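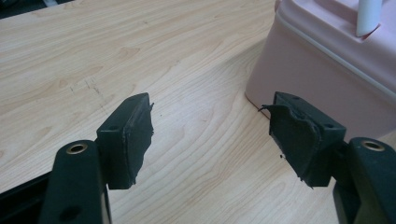 In der letzten Ausgabe habe ich gefragt, wo die Mitglieder von Ritska ihre kleinen Nähsachen aufbewahren, und es sind mehr Antworten gekommen, als ich erwartet habe. Viele schreiben von Keksdosen, einige von Gläsern, und Prakash Unnithan hat einen Schuhkarton, den er seit seinem Umzug nicht mehr geöffnet hat. Bei mir lag bis vor Kurzem alles lose in einer Schublade. Wenn ich etwas gesucht habe, habe ich die halbe Schublade auf den Tisch gekippt, und das ist keine gute Methode. Man braucht nur an die dunklen Kratzer auf der hellen Holzmaserung zu denken, links auf der Platte: So etwas geht nicht mehr weg, auch nicht mit Öl, wenn die Maserung nur aufgedruckt ist. Legen Sie bitte beim Sortieren ein altes Handtuch unter. Es hat noch einen zweiten Vorteil, die Nadeln rollen darauf nicht.

Ich habe mich also für eine Box mit Griff entschieden. Am Anfang wollte ich eine mit durchsichtigem Deckel, aber die Modelle, die ich gefunden habe, waren alle sehr flach, und die große Schere hat nicht hineingepasst. Für mich ist der Griff wichtiger. Am Montag trage ich die Sachen aus dem Schrank zum Tisch und am Abend wieder zurück, und dazwischen habe ich oft noch den Stoff unter dem Arm.

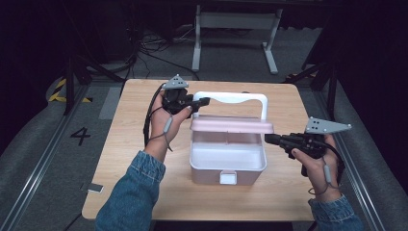
Weiße Box mit blassrosa Deckel und hohem Tragegriff.

Beim Einräumen habe ich zwei Versuche gebraucht. Zuerst habe ich nach Farbe sortiert, das sah schön aus und war unpraktisch. Jetzt geht es danach, was ich zusammen benutze. In das große Fach kommen Schere, Maßband, Kreide und die Garnrollen, die ich gerade brauche. Die übrigen Rollen bleiben im Schrank. In die kleinen Fächer kommen Stecknadeln, Druckknöpfe, Haken und Ösen und die Spulen für die Maschine. Die Nähnadeln lasse ich in ihrem Briefchen, denn einzeln findet man sie nur mit dem Finger – und das tut weh.

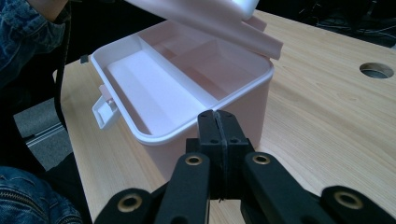

Links und vorne das große Fach, nach rechts hinten die kleineren.

Für Knöpfe reicht so eine Box leider nicht, wenn man sammelt wie unsere Gruppe. Aus dem Nachlass von Frau Mudaliar haben wir 2.000 Stück bekommen, schon gezählt und in Tüten. Wer welche haben möchte, kann beim nächsten Nähabend in Ruhe aussuchen. Bringen Sie bitte ein eigenes Döschen mit.

Noch eine Bitte zum Schluss der Sammlung: Im Schrank stehen drei Keksdosen ohne Namen. In einer davon sind vier Reißverschlüsse und ein angefangener Kinderkragen, sehr sauber genäht. Ich hebe alles bis April auf. Danach kommt der Inhalt in die gemeinsame Kiste, die Dosen gehen an den Bastelkreis.

Bronisława Krawczyk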